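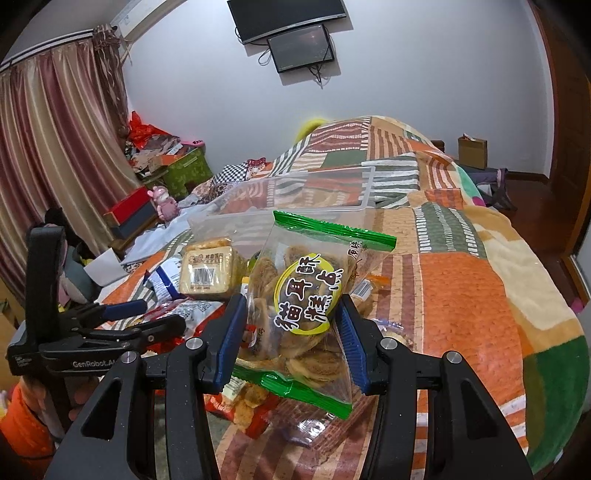 Revathi Thampi
Redatora colaboradora, secção de robótica

O Dia Aberto da Rotora é uma demonstração pública de manipulação com garras manuais, organizada pela empresa Rotora numa quinta-feira de novembro. Ao contrário das feiras do setor, realiza-se num quarto mobilado, e as tarefas são feitas em cima da cama.

Demonstração

A tarefa principal é a arrumação de pacotes de comida. O operador segura uma garra de dois dedos, com almofadas azuis, e pega em embalagens de um monte sobre uma colcha de retalhos, junto de uma caixa de plástico transparente. Entre os pacotes há um saco com fecho de bolachas em espiral, com o rótulo 猫耳酥. Os sacos moles são considerados os mais difíceis, porque mudam de forma quando os dedos se fecham.
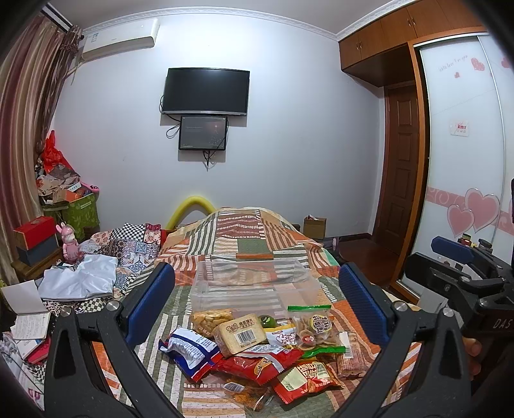

A sessão começa às dez horas e cada visitante pode experimentar a garra durante sete minutos. Na última edição inscreveram-se 38 pessoas. Johanna Hofstetter, responsável pela parte técnica, explica no início como se deve aproximar a mão e a que velocidade convém fechar os dedos. Os movimentos gravados nesse dia somaram 193 sequências, das quais 31 foram postas de lado na revisão.

Receção

O boletim Jenance elogiou a escolha de um espaço doméstico, mas criticou o pouco lugar para o público.

Comentários

Junaid Shaikh: Estive lá. O pacote mais fino escapou-me três vezes.

Hadiza Danladi: Falta dizer se é preciso inscrição para crianças.

Pesquisar nesta enciclopédia Ir

Artigos relacionados
Garra paralela
Manipulação de objetos deformáveis
Bendetti (empresa)
Prémio Arain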